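Hand-Held Gripper Build, Clulden Shared Workshop
Progress report to the Narkano Small Projects Fund
Prepared by Frans Prins, 2022-08-11 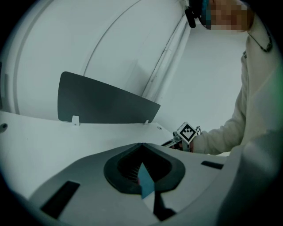 Figure 1. Panel station on the white table, with one hand-held gripper at work and the body of another in the foreground.

1. Status

The build is on schedule except for the wrist mount, which is described in section 4. Of the 1,154 granted, 349 remains unspent. All spending since the May report has been on printed parts, camera hardware and fasteners. Receipts are attached separately.

2. Hardware

The gripper bodies are finished and in regular use. The first version had a seam where the palm met the handle, and it opened under load. The current body is printed in one piece with a thicker wall at that point. No body of this version has cracked so far.

The square marker now sits on top of the gripper, tilted diagonally. In the earlier position the operator's sleeve covered it whenever the arm reached across the table. Marker dropouts are down, but we still lose tracking when the wrist is turned fully inward.

Wiring remains untidy. The thin leads above the housing need a proper guide before the units are lent to other members of the workshop.

3. Panel station

The test piece is a thin, dark gray panel with rounded corners, held upright by two small white clips. We chose a dark panel on a white table so that its edge is easy to find in the recordings. The task is to grip the panel, lift it clear of the clips and set it back.

We have recorded 109 attempts at this station. Of these, 18 were discarded, most of them for marker loss. The rest have been trimmed and labeled. Wide-angle distortion is strong toward the edges of the view – the table bends visibly – and the calibration has to be repeated each time a lens is refitted.

4. Open problems

The wrist mount for the bench arm was ordered from Altıntaş and arrived with the wrong bolt pattern. An adapter plate has been drawn and will be cut at Prellgate when the mill is free. Until then, all work is done by hand.

Jaw alignment drifts over a long session. Thread lock helped on one unit and had no effect on the other. I suspect the pivot bore and will ream it to size before replacing any parts.

5. Next period

– Cut and fit the adapter plate.
– Add wire guides to both units.
– Repeat the panel task with the gripper mounted on the bench arm.

No change to the budget is requested. The remaining funds cover the plate, the guides and one spare lens.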